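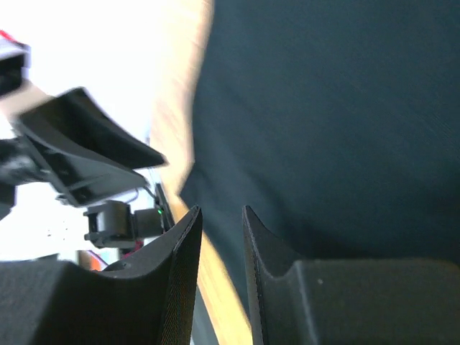
Dark teal fabric with soft creases, seen close up.

Teal (colour)

Teal is a dark blue-green. Named after the bird, the common teal, which has a stripe of the colour by the eye. Used for cloth, paint, tiles, school uniforms. Sits between blue and green and people argue over which side it falls on.

Name
The bird came first by several centuries. As a colour word in English it dates from the early 20th century. Before that dyers mostly said "duck green" or just gave a number. Other languages borrow the English word or make do with petrol blue, or duck blue (French bleu canard).

Shades
Dark teal has more black in it and can look nearly navy in poor light. Light teal drifts towards turquoise. Cyan is brighter, often confused. On screens the web colour "teal" is equal parts green and blue at half strength, no red.

In dyeing
Hard to get in one bath with the old plant dyes. Usual method was weld (yellow) first, then indigo over the top, or the other way round depending on the workshop. Uneven results, so batches were sold by lot and buyers were told not to mix them. Synthetic dyes made it cheaper and far more even.

The Zustlow mill kept a pattern book with 1,051 swatches, of which 116 are entered as blue-greens. Godelieve Verhoeven sorted these into 21 groups for her study of the mill, working mainly from the margin notes as a good few of the swatches had faded. Koen Lambrechts disagreed with 2 of the groups and thinks they are one recipe dyed on differnt wool. Not settled. The book is now at the Drirnoden textile museum, viewing by appointment, closed all of June.

Fading and care
Plant-dyed teal tends to lose its yellow first and go bluer. Modern cotton in dark teal may bleed in the first few washes. Wash cool, inside out, with similiar colours. Dry out of strong sun.

Uses
Workwear and uniforms, mainly becuase it hides marks better than pale blue. Curtains, upholstery. Bathroom tiles, on and off. Kolside made a teal gloss paint for front doors and boats, since dropped from the range.

See also
Turquoise
Cyan
Petrol blue
Indigo dye
Weld (plant)

Page last edited 03/05/2019. Section on dyeing needs more sources.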